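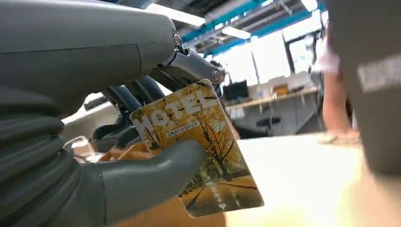 Card with the autumn path: HOTEL across the top, arrow near the lower right edge.

Illero Card Collection: progress report to the Hawthorne Fund
Second report, covering the period up to 11th August

Dear all,

I promised you a shorter report this time and I've already failed, so put the kettle on. The first half is what we've done with the hotel cards, the second half is what has gone slower than I said it would, and the money is near the end.

Where we are

The Meltudov boxes are now fully sorted. You'll remember they came to us as one enormous jumble of hotel cards, luggage labels, breakfast vouchers and those little cardboard wallets you get at reception with your room number written inside. The hotel cards alone come to 1212, which is more than I told you to expect, and I'm rather thrilled about it! Every one has been given a number and a sleeve, and every one has a line in Sumus, our catalogue, even if in some cases the line says very little beyond "plastic, blue, no name".

The full entries are a different matter. A full entry has the size, the wording on both sides, what's in the artwork, any arrow or instruction, the kind of card and a note on condition. We finished the first batch of 84 full entries in this period. My original plan had us well past that by now, and I'll come to why in a minute.

What we're finding

I said in the application that hotel cards are a lovely way of looking at how hotels talk to their guests, and I stand by it. What I hadn't thought hard enough about was how many of them don't say which hotel they come from. A good many are what I've started calling stock cards. They have a nice picture, the word HOTEL, perhaps a line of smaller writing, and that's your lot. You could hand one over at any reception desk you fancy.

The autumn design is my favourite of these. Golden trees, a path with the light on it, and big white capitals at the top. It could be a calendar or the lid of a biscuit tin. There's no view of a lobby or a swimming pool, nothing to tell you where you're staying, and yet somebody chose it over whatever else was on offer. I'd love to know what the other choices were. If we ever get hold of a printer's sample book I shall be unbearable for weeks.

I also got very interested in arrows, which I realise isn't a sentence every funder hopes to read. On the autumn design there's a small white triangle pointing down, under the upright characters, to show you which end goes in. It's tiny. You'd think the one thing a tired guest needs would be the biggest thing on the card, but the word HOTEL gets all the room (as if you might have forgotten where you were). Arrows vary a great deal across the Meltudov cards, and I've asked for a separate field in Sumus so that we can search for them properly. At the moment they're buried in the notes, where I can find them and nobody else can.

Key cards and power cards

The biggest change to the catalogue came out of a mistake of mine, so I'd better own up to it. I had set up the "kind of card" field with one choice for anything you'd be given for a hotel room: key card. Simple enough, I thought. You get a card, it opens the door, you put it in the slot on the wall and the lights come on. I typed that field in for page after page without a worry in my head.

Then we reached the cards with 取电卡 printed on them, and I filed those as key cards too. I had the characters copied down correctly and hadn't stopped to think what they were telling me. The draft entries went out for checking just like that.

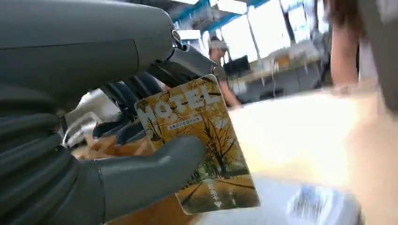
Jocelyn Caron replied the same evening that 取电卡 is a card for taking power, that the words make no promise of opening a door, and that a reader who searched our catalogue for power cards would come away thinking we hadn't got any. The entry ought to record what is printed first and what we suppose the card did second, and the two should never share a box.

Well, quite. It was kindly put and I went a bit pink. So "kind of card" has now been split. One field holds the wording as printed, in the original characters, with a translation beside it. The other holds the use, and it can be left as "not known", which I'm making myself use far more often than feels comfortable. I can't tell by looking at a card whether it opened a door, worked the lights, or did both, and we haven't the equipment to read what's stored on any of them. (Nor would I want to, for the sake of whoever stayed there.)

The upshot is that I had to go back through everything already entered and redo it. That's where much of the time went. I'm sorry for the delay but I'm not sorry we did it, and it's far better to have been caught out at this stage than with the whole lot online.

Describing the pictures

This has been harder to settle than I expected. My early descriptions were all over the place. One card got "trees" and the next got half a page on the quality of the light, depending mostly on how near it was to lunch. We now have a house style: the main subject first, then the colours, then lettering and where it sits on the card, and stop there. I've allowed myself "autumn" as a search term. I've stopped writing "beautiful".

Small printing differences are worth a line as well. A run of characters under the main word might be printed straight on to the artwork or might sit in a panel of its own, and that sort of thing could help us group cards by maker later on. I've been warned off guessing at makers for now, so I'm leaving that for the next stage and keeping a private list of hunches.

Storage

The sleeves we bought with the first payment have been a mixed blessing. They're clear and the right size, but glossy cards in glossy sleeves slide about like anything, and I had a whole tray slip out of order when I carried it upstairs. Numbers on every sleeve saved me. We've changed to stiff dividers, one after every 25 cards, and the trays now stay put. The labels on the dividers are handwritten for the moment. They'll be typed once the order is final, and I'd rather not jinx that by giving you a week for it.

The wallets and breakfast vouchers are in their own box, not catalogued. They weren't part of what you're paying for and I've been very good and left them alone, apart from one afternoon.

Things that haven't gone to plan

The full entries are behind, as above. The open afternoon I'd hoped to run in the summer didn't happen either - I couldn't face inviting people in while the main field in the catalogue was being taken apart. I'd like to move it to November, if you're happy with that. People could bring in the cards they've found in coat pockets and old handbags, and I know there are plenty out there from how many friends have gone quiet and then shuffled off to look in a drawer.

I also haven't written the short guide for other small collections. There's an outline and a decent first page. The section on power cards will be considerably better than it would have been before this period, at least!

Money

Nothing alarming. The dividers weren't in the budget and came out of the line for printing, which is untouched otherwise, and I've noted the change on the sheet attached. Translation and checking cost what we said. I haven't claimed any travel. If the open afternoon moves, the refreshments money will need to move along with it, so please could you confirm that in writing when you reply? I was told off by our bookkeeper last time for relying on a phone call.

What's next

There are 4 jobs for the coming period. I'll get the arrow field added to Sumus and fill it in for the finished entries, carry on with full entries at a pace I can keep up, finish the guide to a state where Jocelyn can pull it apart, and fix a day for the open afternoon. I'd sooner not promise a number of entries. I did that last time and you've just read how it went.

If any of you would like to come and look through the trays before then, you'd be very welcome, and I'll show you the arrows whether you ask or not. The budget sheet and the revised field list are attached.

With thanks as ever, and best wishes from all of us at Illero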